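Workshop notes > Wheels & hubs > Rear hub, Kastora

23 October 2019

Kastora rear hub again, the noisy one. Came back off the commuter bike with the same complaint as last time. Drag when coasting, chain goes slack on top if you stop pedalling suddenly, then a clunk when you pick it up again. Previous entry (September) says "cleaned, regreased, fine". Not fine.

Did it properly this time. Or started to.

Before strip: wheel in the stand, spin by hand, freehub drags the cassette round with it. With the chain on you can see the top run sag. Worse after it's been sitting overnight, eases off a bit after a few minutes of spinning. So grease, was my first thought. Weight of the hub bare, off the old build sheet, 318 g. Writing that here so I stop looking for it.

Cassette off. 11 speed, lockring was done up like somebody meant it. Notches in the freehub body from the loose cogs, two of them deep enough to need a file. Filed the burrs down, cogs slide on now without the rubber mallet. Body is soft alloy so this will happen again. Should go to the steel body if the owner doesn't mind the weight, ask.

End caps pull straight off, no tool. Drive side one had the o-ring pinched. Is that the creak?? Parked it, not what I'm chasing.

Freehub body off, pawls stayed put this time (last time one went under the drill press and I'm fairly sure it's the old one I found, not the one that belongs). Grease in there is the thick green stuff. My own doing. Sept me used the headset tub becuase the Zollari tube was empty, and didn't write it down. It's much too heavy for pawls. Had gone to something like toffee round the springs, and one pawl was coming up late. You could push it down with a fingernail and watch it think.

So that's the clunk. Late pawl, everybody else takes the load, then it snaps in.

Washed the lot in the citrus degreaser. Pawls, springs, ratchet ring with the old toothbrush. Let it drain, blew out with the compressor on LOW. Don't put the air line near the bearing seals, have done that before and it pushes the muck inward.

Ratchet ring ok. Some polish on the faces, no chips, no rounding I could feel with the pick. Pawls: one has a slightly rolled edge. Stoned it very lightly, would prefer to replace as a set. Springs look alright but one sits flatter than the others, bent it out a touch with the small pliers. Not a repair, just gets it going.

Bearings. Drive side hub bearing smooth. Non drive side gritty, not terrible, more of a grumble. Freehub inner bearing is the bad one, notchy, and it's got side play as well. This is the bit I missed in Sept, because with the thick grease in it everything felt damped. Lesson: feel the bearings dry and before you put anything back on. It's in the front of this notebook already in my own writing so there you go.

Ordered freehub inner + non drive side from Ilholm. They have the Zollari ones in stock, the others on back order. Also pawl and spring set for the Kastora, and a steel body if they've got one, priced but not ordered.

Had a spare inner from the wreck box that measured the same so pressed that in to keep going. Old one came out with the drift and a lot of swearing. Warmed the body with the heat gun first, should have gone a bit longer. New one in on the threaded press with the outer race cup, NOT the small cup, the small one sits on the seal. Check it goes in square. It went in on the wonk first go and I backed it out and started again. Turns nicely now.

Non drive side left as is for today. Will do it when the Ilholm box turns up.
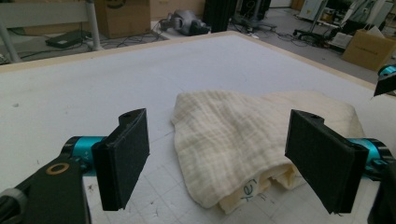
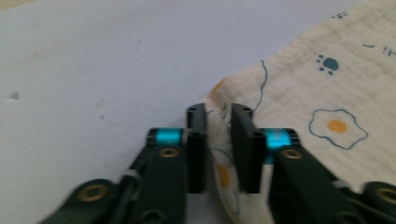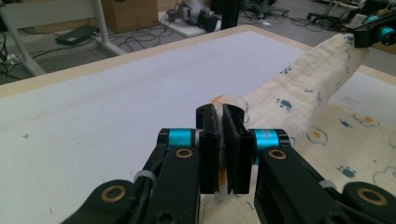

Cloth and gripper fingers, three views.

Regrease. Light Zollari on the pawls, thin film only, wiped along the ring with a fingertip. The pawls should click, not thud. If it's silent there's too much in. Smear on the seal lip too, the dry lip was part of the drag I reckon, it had a shiny track worn in it. Heavier grease on the axle only where the caps slide on.

Getting the body back on with the pawls held in: thread trick. Wrap a loop of cotton round the pawls, push body on most of the way while turning backwards, pull the thread out the gap. Worked second attempt. First attempt thread snapped and I had to fish the end out with tweezers.

Spin test after. Wheel in stand, body barely tries to turn with it. Held the body still with one finger, wheel kept going and going. Chain on, top run stays up. Sound is sharper, louder than before. Owner may complain about that, tell them it's meant to.

Then preload. The Kastora caps have no adjuster so it's all in the skewer clamp, and it goes from a hair of play to draggy inside a quarter turn. Set it in the frame, not in the stand. In the stand I had it perfect and in the frame it had play at the rim. Redid it in the frame. Good.

While the wheel was out, went over the spokes with the Boersma gauge. Drive side all over the shop. A few near the valve hole reading well under their neighbours, and the one opposite is high. Probably a pothole and then somebody "trued" it by tightening whatever was closest. Not me, I hope, not in the book.

- backed off the high one half a turn
- brought the low group up in quarter turns, going round twice
- stress relieved by squeezing pairs (gloves on, pinged myself)
- checked dish, off to the non drive side a little, fixed that with the whole drive side a touch tighter
- re-measured, much closer, still one spoke I don't like

That one spoke, nipple is rounding off. Left it. It needs a new nipple and I don't want to take the tyre and tape off today. Marked it with a dot of paint pen. Put a drop of oil on it anyway.

Radial is fine, lateral is fine by eye against the stand feeler. Not going to chase it further on a rim with brake track this worn. Track is concave, you feel it with the thumbnail. Need to have THAT conversation too. No point in new bearings and pawls in a wheel with a rim on its last legs, or maybe there is, hub can be relaced. Price both ways.

Boersma gauge note: reads low when cold. Left it on the windowsill overnight again. Bring it in, let it sit, check against the reference spoke before starting. Had to redo the first few readings. The reference spoke lives in the tube with the long zip ties now, label fell off.

Lockring back to 40 Nm, torque wrench, cassette bottomed properly with the spacer behind. NB the spacer. It was stuck to the back of the old grease and nearly went in the bin with the rag. Without it the cassette rocks and you'll think it's the bearing.

Shifting after: one click of cable out, that's all. It was hesitating into the second biggest. Hanger looks straight by eye, didn't put the gauge on. Should have.

Test ride, up to the shops, round the oval, back along the creek path. Coasting quiet in the right way, no slack chain, no clunk standing up out of the saddle. There's a tick under load in the smallest cogs. Could be the cogs, could be the filed body, could be the pinched o-ring that I parked and then FORGOT. Caps were back on before I remembered. O-ring on order list.

Brakes: rear pads toed in again after wheel went back, one was touching. Blocks fine for now.

Owner does 100 km a week on this in all weathers, so light grease in the pawls won't last like the thick muck did. Telling them to bring it back sooner. Put it on the tag. Also tell them no jet washing straight at the hub, you can see on the seal where it's been done.

Still to do
- non drive side bearing when Ilholm delivers
- pawls + springs, full set, bin the mystery pawl
- o-ring drive side cap
- nipple at the paint dot, do it at the next tyre change
- hanger gauge!!
- ask re steel body, ask re rim
- new tube of Zollari light AND write on the headset tub NOT FOR FREEHUBS
- move the drift back to the bearing drawer, was in with the cone spanners
- small cup for the press has a burr on the lip, dress it on the stone before it marks somthing

Wheel is on the bike, bike is on the back hook with a yellow tag. Do not hand it back until the bearing is done, even if it feels fine, which it does. Old freehub bearing is in the jar if anyone wants to feel what notchy means.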